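About Us: Sornton Statehouse Notes

I'm Lieselotte Böttcher, and I run this site with my friend Joscha Thiele.

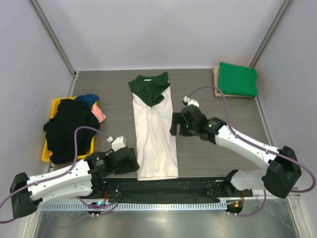
We write about bills, mostly the ones moving through our state legislature that will change something you do every day but never make the evening news. Licensing rules, school bus budgets, who gets to vote on a water district, that kind of thing. I started out sending a long email to my neighbors in Trirnitz every time a committee met, and it got passed around until people I'd never met were writing back with questions (good ones, too!). A legislative session is a lot like laundry, if you ask me. Some bills end up like the green cloth folded neatly on top of the tan one in the back corner, and some are the rumpled black thing spilling out of the yellow tray. We spend most of our time on the second kind.

Joscha handles the hearings. He'll sit through all of them, including the ones that start late and run past dinner, and he takes notes by hand in a shorthand I still can't read. His father, Ottmar Thiele, covered county courts for a small paper and reads our drafts when we're arguing over a sentence. Drahomíra Trnka does our vote tables and catches my typos, and Uwe Stüber keeps the website running out of his spare room in Nirnunow.

We don't endorse candidates and we don't take money from anybody who's running for anything. Readers pay for the site, $3 a month if they feel like it, and everything is free to read either way. Last session we followed 80 bills from filing to final vote, and 30 of them had an amendment that changed what the bill did. We put the old wording and the new wording next to each other so you can see for yourself.

If we get something wrong, please write! Corrections go at the top of the story with the date, and the old version stays up so you can compare. Tips are welcome too, and so are questions that feel too basic to ask. I had to look up what "tabled" meant when I started, and I looked it up again in May.

Use the contact form, or come say hello at the Bermúdez Room in the Sornton library, where we host a reader night once a month during session. Joscha brings the coffee.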